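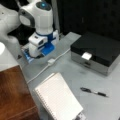 I'm repainting an old dining table that I use as a sewing and craft table, and I'm completely stuck on both the color and the top coat. It's solid pine, it came with the house, and a previous owner covered it in a thick brown varnish that has gone sticky in the summer and chips if you look at it wrong. The chairs are already done (white, two of them, don't ask how long that took) and the room has one north window, so whatever goes on the table has to help with the light. My first idea was white as well, but I cut a lot of pale fabric and I lose my pins on white. What I'd like now is a light gray like the tabletop in the photo, with glossy white on the legs and a strip of that strong cobalt blue on the drawer front, the same blue as the collar there. I love those three together! But I have never painted anything that people lean on all day, and I have questions.

First, the paint store in Prundolov mixed me a sample from Wirnel's card, number 987, and it dried much bluer than I expected. Is that the paint or is that my window? Second, do I really need to strip all that varnish, or can I sand it and prime over it? And third, what do I put over the gray so it doesn't yellow? I run a hot iron on a folded towel at one end, I drag scissors across it, and I drink coffee where I shouldn't. I'd like to be done before December because my sister's family comes to stay and it has to be a dinner table again for a few days.

I have a small electric sander, a decent brush and almost no patience. Thanks in advance for any help.

pinsandpine
Posted September 11, 2025

sawhorse_sally

Oh, I did nearly this same table! Mine was oak and I went green, but the varnish sounds identical, right down to the sticky part.

On the gray - it's probably the window. North light is cool and it pushes any gray with a bit of blue in it a lot further that way. Paint a big piece of cardboard with two coats, let it dry overnight and move it around the room for a couple of days. Look at it lying flat, too, and not only propped on the wall, since a tabletop catches the ceiling and the sky and looks paler than the same color standing up. If it still looks blue at lunchtime, go back and ask for something with a drop of brown or yellow in it. It'll look like mud in the can next to your first sample and perfectly plain gray on the table. Also, that cobalt is going to do things to it. A strong blue sitting next to a bluish gray makes the gray look tired, and next to a warmer gray it pops. Paint a stripe of the blue on your cardboard before you decide anything.

Varnish: if it's sticky, it has to come off. I tried the shortcut. I sanded and primed and painted and it looked gorgeous for maybe a month, and then the place where my wrists rest went soft and I could dent it with a fingernail. The primer was fine, it was the old stuff underneath that was still moving. You only have to strip the top, though. The legs can be washed with a degreaser, scuffed and primed if the finish on them is hard. Press your thumbnail into the back of a leg and you'll know.

I used the Skosico gel because it stays put and doesn't smell too awful. Put it on thick, cover it with plastic wrap and go have dinner. Windows open, gloves on, and read the label for how they want it cleaned off afterward, they're not all the same. I needed two rounds. Do not use your sander on the gummy varnish! It'll clog every sheet you own in about a minute and you will say words.

One more thing, it's pine, so there will be knots, and knots bleed yellow right through light paint. Spot prime every one with a shellac primer, then prime the whole top. I'd do three thin coats of the gray after that and sand very lightly in between.

Ghostgrain

just buy a piece of laminate and lay it on top. 5 minutes

brushless_in_the_basement

The answer with the stripping advice is good and I'd follow it. I'll only add to the top coat part, which got skipped.

For no yellowing you want a water-based clear coat, and check that the can says something like "crystal clear" or "non-yellowing". Oil-based poly is tougher out of the can but it goes on amber and gets worse, and over a light gray it'll turn kind of greenish-beige. Ask me about my bathroom shelf. I've used the Michailidis satin on two desks and I like it, although it dries fast, so work in long strokes and leave it alone once it's down. Going back over a spot is how you get ridges. Satin also hides scissor scratches much better than gloss. Keep the gloss for the legs if you want them shiny, nobody drags scissors across a leg.

A water-based finish feels dry in a couple of hours and it is lying to you. It takes weeks to get properly hard. You can use the table gently after a few days, but no tablecloth, no plastic mat, no cutting mat left lying on it, and wipe up coffee right away. So if the family dinner is in December, I'd want the last coat on by the end of October at the latest. Work backward from that.

The iron is the part I'd worry about. A folded towel isn't enough, the heat and steam go straight through it and you'll get a cloudy patch or a towel pattern printed in your nice gray. Get a wool pressing mat and put a board under it with little felt feet so there's some air. Or iron somewhere else, which I realize isn't what you asked.

Oh, and do the drawer front with the drawer pulled out and lying on its back. Let the blue dry fully before you put any tape on it, I've peeled off more paint with tape than with stripper. Dark or strong blues usually need an extra coat, and a gray-tinted primer under them helps.

pinsandpine

Thank you both (and yes, I did think about the laminate for a second). Thumbnail test done - legs are hard, top is basically caramel. I've got the gel and a roll of plastic wrap, and the cardboard is leaning on the window wall with a blue stripe down it. It's already looking less blue since I laid it flat. I'll ask them to warm it up a little anyway. Does the wool mat leave a smell on the fabric?

brushless_in_the_basement

A bit of wet sheep the first few times you use steam. It fades.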